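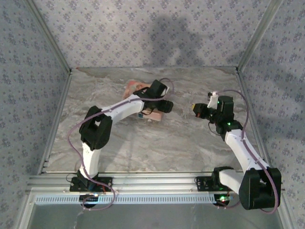
I get the same questions over and over about veined gray stone and small-print wallpaper, mostly by email and mostly late at night, so I finally put my answers on one page. I run Probert out of a small shop with Elin Phillips, who handles the wallpaper half of things. I do stone. We both have opinions, and you're about to get a lot of them!

Last updated November 11, 2020.

## Is this a stone shop or a wallpaper shop?

Both, and yes, people do find that odd. I started out selling remnant slabs and Elin started out hanging paper, and we kept running into each other in the same kitchens. Someone would pick a gorgeous busy slab, then pick a gorgeous busy paper, and then call both of us in a panic. Now they can come to one place and panic in comfort.

## I have swirly gray stone. Can I really put a floral print next to it?

Yes! This is the number one question and I always say yes, with one big string attached: the print should be small and regular. Stone with a lot of movement (wavy bands, white streaks, rusty brown lines wandering all over the place) already has one big loose pattern. A little dark flower repeated on a diagonal grid is so orderly that from a few steps back it settles into a texture. Two big loose patterns side by side will fight forever. I've seen it with giant peonies and I still think about that powder room.

Pale grounds are easiest. A gray with a bit of lavender in it is one of my favorites with gray stone, and it's also the one people are most nervous about in the sample book. Tape up a big piece and live with it through a couple of evenings before you decide you hate it.

## Won't lavender-gray look purple against my stone?

It might. If your stone leans green (lots of grays do, a tiny bit, and you won't notice until it's next to something else), then lavender will look more lavender beside it. Some people love that push and pull. Tomos Lloyd, who cuts most of our slabs, can't stand it and will tell you so while he's measuring.

If it bothers you too, go for a paper with a warmer ground, or pull a color out of the brown veins for your trim and let that do the work.

## Should I paper one wall or all of them?

With a small print I'd go all the way around. One papered wall can look like you ran out, particularly in a small room. Elin disagrees with me on hallways, so if you're doing a hallway, ask her.

Corners take the most time. No corner is square, and a diagonal repeat shows it up more than a stripe would. You can hide a lot with a slim metal trim in the corner and another at the base of the wall. Silver looks crisp with cool gray stone. Brass is lovely too, but I'd want it to show up somewhere else in the room.

## How do I tell whether I've got marble or quartzite or something printed?

Oh, this one. I can't tell you from a phone picture, and please don't trust anyone who says they can. Plenty of gray veined surfaces look alike from above, and the printed ones have gotten very good.

A few things you can check at home:

- Look at a raw edge or the inside of a sink cutout. In a natural slab the veins usually carry on down through the thickness.
- Hunt for repeats. If the same squiggle shows up twice, it's probably printed.
- Try a drop of lemon juice somewhere that will never be seen, for a minute or so, then wipe it off and rinse. A dull spot points toward marble. Only do this if you're at peace with having a dull spot.

Or bring a piece in. A home visit is $125 and we take it off your order if you end up buying from us.

## Do I want a busy section of the slab in the middle, or off to the side?

I'm a middle person. People spend good money on stone with character and then hide the character behind the toaster.
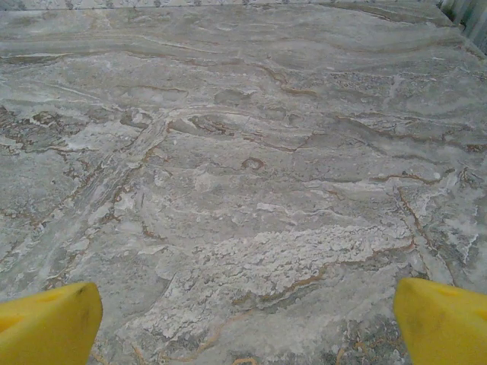 Veins that run mostly side to side make a short counter feel longer, so I like to lay them that way unless there's a good reason to turn the slab. If there's one chalky white patch you keep going back to at the yard, tell Tomos before he makes a single cut! He chalks out the sink and the seams right on the slab and you can move things while it's only chalk. Beca Gwynne stood at the yard and moved her seam seven times. He was very patient.

## There's a crusty-looking white area in my stone. Is it damaged?

Run your fingertips over it. On a polished slab a patch like that often feels every bit as smooth as what's next to it, even when it looks bumpy and frosty to the eye. That's mineral, and it's part of the stone. If it feels rough or gritty, or if it wasn't there in April and it's there now, that's a different conversation, and I'd look for etching, hard water buildup or a sealer gone bad.

Hard water is the one I see most. Warm water and a soft cloth first. Please no vinegar, and put the descaler back under the sink.

## And the rusty brown lines?

Usually iron in the stone. If a thin brown vein wanders along the underside of a white patch, I'd call that the best bit of the slab. If the brown is spreading, or it's shaped like the bottom of a can, call me.

## What do you clean it with?

Warm water, a few drops of plain dish soap, a microfiber cloth, and then a second dry cloth. The dry cloth is the step everybody skips and it's the reason for most of the "my stone looks cloudy" emails. For sealing we stock Gadix, and I use it in my own kitchen. Do the water drop test before you reseal: leave a small puddle for ten minutes, and if the stone goes dark under it, it's time.

## How do I get scuffs off the trim without hurting the paper?

Slide a strip of thin card down between the metal and the paper, then go at the scuff with a damp cloth, moving along the trim and away from the wall. Skip the foam erasers on anything shiny. I ruined a nice satin edge that way and had to buy another length of it. Actual scratches in metal don't come out, but if they're fine ones they do fade into the general wear after a while.

## Can the wallpaper handle splashes?

Depends which one. The Zeretti papers we carry are wipeable and I'd hang one behind a counter, though not right behind a stove. The Skistberg ones are uncoated and soft and beautiful, and they will remember every drop of coffee. Put those in a dining room, or anywhere your family doesn't cook.

## What about lighting? Mine makes everything glare.

Polished stone bounces a bright overhead light straight into your eyes, and you'll also get shadows of whatever is standing on it. I like a couple of softer lights coming from different sides. Dark shadows show on a pale paper as well, more than you'd think, so have a look at where your own shadow lands on the wall when you stand at the counter. Ayuba Gbeho does our electrical work and he'll come over with clamp lamps and try positions with you before he opens up anything.

## Can I buy a tiny amount for a shelf or a tabletop?

You sure can. Remnants start at $300, and the big ones with the wild veining can run past $1,000. They're out back, leaning in rows, so wear shoes you don't mind getting dusty. Trefor Mostyn can round off the corners for you, and he'll do the underside edge too if you ask him.

## Do you send out samples?

Paper samples, yes, as many as you can stand. Elin cuts them large so you can see the full repeat. Stone samples I'd rather you picked up in person, seeing as a little square won't show you the veins at all. If you're too far away, I'll send you pictures of the whole slab with your square marked on it, and the square goes in the mail the next morning.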